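ロボット部 活動ギャラリー シミュレーション班

ケットビル校ロボット部のシミュレーション班が取り組んできた「台所の片づけ課題」の記録ページです。実機を使う班のページは別にあります。こちらは画面の中だけで動かしている班のまとめで、絵は少なめ、説明のほうが多くなっています。

更新:2018年4月

課題について

台所のカウンターに置かれた小物を、アームでつかみ、持ち上げ、指定の場所に移すという課題です。小物は食品とは限りません。化粧品や文房具のように、台所にあってもおかしくないが置き場所はそこではない、というものを混ぜてあります。顧問のアンセルモ・モントヤ先生の案で、最初は缶と野菜だけだったところに、細いもの、倒れやすいものが加わりました。

課題の名前は「Prilby」といいます。部内での呼び名で、意味は特にありません。前の年度の課題は「Ramalho」でした。Ramalhoは床の上の箱を押すだけの内容だったので、今回からつかむ動作を本格的に扱うことになります。

班の構成

動作の手順を書く担当がウーゴ・ロブレス、物体のモデルと台所の配置がオヘマ・アンクラ、記録と採点がヨランダ・カベージョです。フロレンシオ・バロソは3月に実機班から移ってきて、手首の角度の調整を受け持っています。

つかむ動作の練習

練習は1回の試行を短く区切り、200回をひとまとまりとして記録します。ひとまとまりが終わるたびに失敗した試行だけを見直し、原因をノートに書きます。ノートの分類は「届かない」「倒した」「すべった」「別の物に当たった」の四つで、どれにも入らないものは「その他」にして、後で相談します。

口紅は班の中で一番手こずった物体です。細くて背が高く、指の閉じ始めが少しでも片側に寄ると傾きます。ウーゴは最初、缶と同じ手順をそのまま使っていましたが、途中で書き直しました。今の手順では、指を開いたまま高さを合わせ、止まってから両側をゆっくり閉じます。

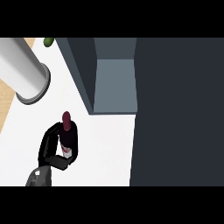
白いカウンターの上、濃い赤の口紅を黒いグリッパーの指ではさんだところ。口紅は立ったままです。

フロレンシオからは、閉じる速さよりも手首の向きを先に決めたほうがいい、という意見が出ました。実機班にいたとき、速さばかり直して向きを直さず、同じ失敗を何度も繰り返したそうです。向きが合っていれば、少しくらい速くても倒れない。逆に向きがずれていると、どれだけ遅くしても最後に押してしまう。だから調整は向き、高さ、速さの順にして、一度に二つは変えないでほしい、とのことでした。

この意見を受けて、調整の順番を決めた紙を部室の壁に貼りました。変えた値と変えた人の名前を書く欄があります。書かずに変えた場合は元の値に戻してやり直しです。

記録から

書き直す前の手順では、200回のうち口紅を倒した試行が29回ありました。書き直した後のひとまとまりでは11回です。「すべった」の数はほとんど変わっておらず、こちらは指先と物体の間の摩擦の設定が関係しているとオヘマが見ています。設定を変えると缶のほうの結果も変わるため、まだ手をつけていません。

ヨランダの採点表では、つかめたかどうかと、つかんだ後に姿勢が保たれたかどうかを別の欄にしています。以前は一つの欄でした。持ち上がっても途中で傾いたものを成功に入れるかどうかで毎回話が止まったので、欄を分けました。

配置について

カウンターの配置は28通り用意してあります。物体の位置だけを変えたものと、まわりに置く物も変えたものがあります。まわりの物が多い配置では、アームの通り道を先に考えておかないと「別の物に当たった」が増えます。配置には番号を振り、試行の記録に必ず番号を書きます。番号が抜けている記録は集計に入れません。

見た目が似ていて区別しにくい配置があるので、次の更新までに番号の一覧表を作り直します。担当はオヘマです。

使っている道具

計算は部室のパソコン2台で動かしています。1台は練習用、もう1台は記録の見直し用で、練習用のほうは放課後の途中で止めないことになっています。止める必要があるときは、ヨランダに一言伝えてからにしてください。

物体のモデルのうち、缶と箱は食品店Flavoraの空き容器を測って作りました。口紅は元からあったモデルを使っています。野菜は形が複雑だと計算が遅くなるので、当たり判定だけ簡単な形に置き換えました。見た目はそのままです。

これからの予定

・口紅をつかんだ後、決められた場所に立てて置く動作
・指先の摩擦の設定を変えた比較(缶と口紅の両方で)
・配置一覧表の作り直し
・新入部員向けの手順書

手順書はウーゴが下書きを始めています。新しく入った人が最初に試すのは缶の持ち上げです。口紅はその後になります。

見学について

部室での見学は放課後に受け付けています。画面を見るだけでも、実際に値を一つ変えて試行を動かしてみるのでもかまいません。希望する人はモントヤ先生か班のメンバーに声をかけてください。

文:ヨランダ・カベージョ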